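3.2 Household relics and the Tusel bowl

The second group of sources concerns the bowl kept at Tusel, which local tradition holds to have been used at the Last Supper. Unlike the larger relics claimed by royal courts, the bowl was never carried into battle or shown at a coronation. The claims made for it were modest. It was said to keep bread from spoiling and to protect the house in which it was stored, and for most of its recorded history that house was an ordinary one.

The parish register at Clisaser contains 113 entries that mention the bowl by name. Most are short notes of payment for candles or for repairs to the chest in which it was locked. Only two describe the object itself, and they do not agree. The earlier calls it a dish of fired clay, "wide and of little depth". The later one calls it a cup. Chmielewska (the edition, not the earlier pamphlet of the same title) treats the second entry as a copying error. We think it more likely that two objects were in use by then, for reasons set out in section 4.

The word used in the first entry is a common one for tableware and carries no religious meaning. The same word appears in household lists from the district, where it covers any open vessel from which food was eaten. Shallow plates come under it as well as bowls (Figure 2).
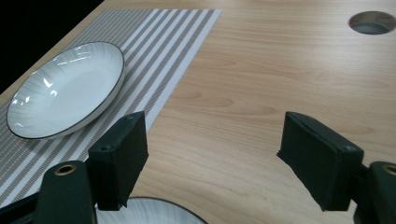
Figure 2. Shallow white ceramic plate with a dark rim line, on a striped woven placemat.

This matters for the dating. Writers who accept the bowl as ancient have assumed that it was always set apart from everyday use. If it was listed under a plain household term, it may have entered the church as a gift of kitchen goods and gained its story later. The Gikmont chronicle supports this reading. It says nothing of a relic at Tusel in its first 300 leaves, although it lists holy objects in neighbouring villages in some detail, and then mentions the bowl as if the reader already knew of it.

The popular accounts give the bowl an unbroken history of some 900 years. We found no support for this in the register or in the chronicle. The earliest pilgrim's token that can be tied to Tusel was found in the churchyard wall and is too worn to date with confidence. It shows a round shape between two kneeling figures, which could be a bowl, a loaf or a halo. Until the token has been cleaned and compared with those from Clisaser, we leave it out of the argument.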